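Section 4: Setting up the Hallska for album listening

The box says the Hallska turntable is "ready to play in minutes". Allow an evening. The steps below are in the order that works, and it differs from the order on the card Ireo puts in the lid.

1. Put the deck on a level surface, well away from the speakers. The rubber feet are said to cancel all vibration. They cancel a little of it.

2. Fit the platter, then the felt mat. The mat will lift with the record on dry days whatever you do.

3. Slide the counterweight on and turn it until the arm floats level. Set the dial to zero without moving the weight, then turn both together to the figure printed on your cartridge.

Caution: Keep the stylus guard on until step 3, and put it back before you move the deck. A bent stylus is not covered by the guarantee.

4. Connect the leads to the amplifier, red to right. If your amplifier has a phono input, switch the deck's own booster off. Using both gives a loud, harsh sound that some owners have taken for "warmth".

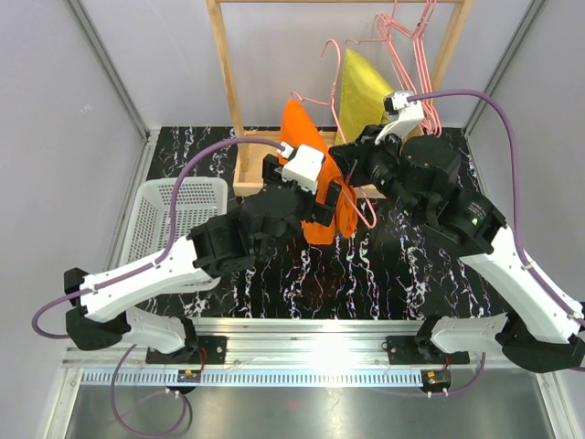 Fig. 7. Orange cloth on a pink hanger.

5. Play something you know well, preferably a soul or disco record with a singer well to the front. The Prememholm test disc supplied has 40 short tracks of tones and claps, and it will tell you very little about how a voice sounds.

6. Listen to one whole side before changing anything. If the "s" sounds spit, check the tracking weight again. If they still spit, try another pressing. Plenty of reissues are poorly cut, and no dial will mend that.

Note: The "Live Room" button adds echo. We could find no album that was better for it. Leave it off.

Note: Ireo suggests running the cartridge in for 72 hours before judging it. You may well hear a change by then. You may also have got used to it.

7. To register, enter the last part of the serial number on the Ignacio app. The app will offer a list of 353 "essential" albums. It leans heavily on comeback records and greatest hits, and you can skip it without losing any feature of the deck.

If one channel stays silent after step 4, go to Section 6, Faults. Replacement belts are listed on page 97.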